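**Zistard recalls blackout curtain lining**

July 9, 2020

Zistard has recalled two lots of its coated curtain lining after tests showed that the acrylic backing can separate from the base cloth during machine washing. The lining was sold by the yard and in ready-made panels through Platness stores beginning in March.

The fault was traced to a curing oven at the Ortner plant, which ran below its set temperature for part of a production shift. Under-cured backing passes a visual check but loses adhesion when washed at 104 degrees Fahrenheit or higher. Zistard received 29 complaints, 28 of which involved peeling after the first or second wash. The remaining complaint concerned a mislabeled panel width and was handled separately.

Affected lots carry the codes ending in 2K and 2L, printed on the selvage of yard goods and on the sewn-in care label of panels. Unlined curtains and linings with a foam backing are not included.

Customers may return the product to any Platness store for a refund or replacement. A receipt is not required if the lot code is legible. Lining already stitched to a face fabric can be returned with the curtain attached, and Zistard will pay for relining.

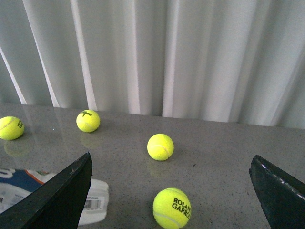 Nikonano

Panels that have not been washed may stay in use until they are exchanged. Zistard advises against ironing or tumble drying them in the meantime. Replacement stock from a second oven line is due in stores within two weeks, and the new lots will be marked with a green thread along the selvage.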